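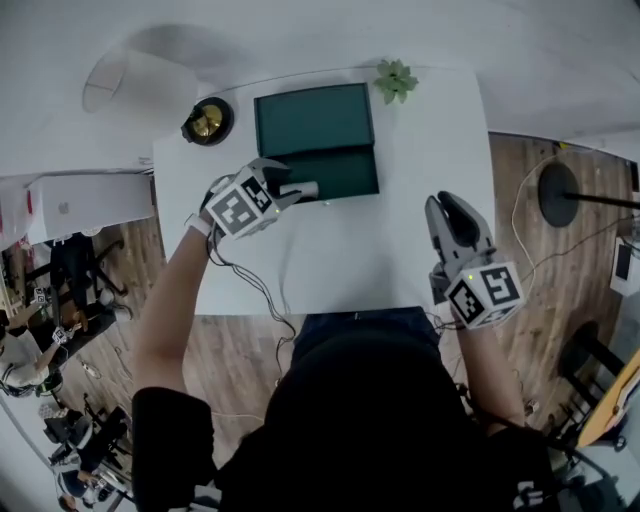

Thema: Flache Klappschachtel — was macht ihr damit?

Druckversion | Per E-Mail senden

kramkiste89
Hab beim Ausmisten wieder so eine flache grüne Schachtel behalten, Deckel zum Aufklappen, stabil. Steht jetzt offen aum Tisch und ich weiss nicht wohin damit. Zum Wegwerfen zu schade. Ideen?

Dunau
Briefmarken, Ladekabel, Knöpfe. Fertig.

semcombe_101
Kabel bloß nicht, die drücken den Deckel hoch. Hatte ich 2 Jahre so, Scharnierkante ausgerissen. Lieber Papierkram — Garantiescheine, Passfotos, sowas.

kramkiste89
Papierkram hab ich im Ordner. Dachte eher an was, das auf dem Tisch bleiben darf. Daneben steht eh schon das messingfarbene Schälchen mit dem schwarzen Rand (Mitbringsel aus India-Laden, November glaub ich) und die kleine Deko-Sukkulente.

Arango
Auf dem Tisch bleiben = Staubfänger. Sorry. Weißer Tisch, drei Deko-Teile, das sieht nach einer Woche aus wie Flohmarkt. Schachtel in die Schublade, Schälchen für Schlüssel, Ende.

Dunau
Quatsch, ein bisschen was darf schon stehen. Sukkulente rechts hinten, Schale links hinten, Schachtel in die Mitte. Vorne frei zum Arbeiten. Hab ich genau so, stört null.

Arango
Und wo legst du den Deckel hin wenn die offen ist? Braucht doch doppelt Platz nach hinten.

Dunau
Nach hinten halt. Da ist ja sonst nix.

semcombe_101
Bei mir kippt sie dann. Deckel schwerer als Unterteil, wenn nichts drin liegt. Filz rein und was mit Gewicht, Lineal, Schere.

kramkiste89
Filz hab ich noch, 9 Blatt in grau. Grau zu grün ok?

Arango
Geht. Schwarz wär besser, passt zum Rand von der Schale. Aber nich kleben! Nur einlegen, sonst kriegst das nie wieder raus.

kramkiste89
Ok, wird heut Abend zugeschnitten. Schere und Stifte rein, Schlüssel in die Schale. Deckel bleibt erstmal auf — Schublade ist eh voll.

Letzter Beitrag: 19. Apr. 2020

Kontakt | © Forum Ordnung & Krempel | Nach oben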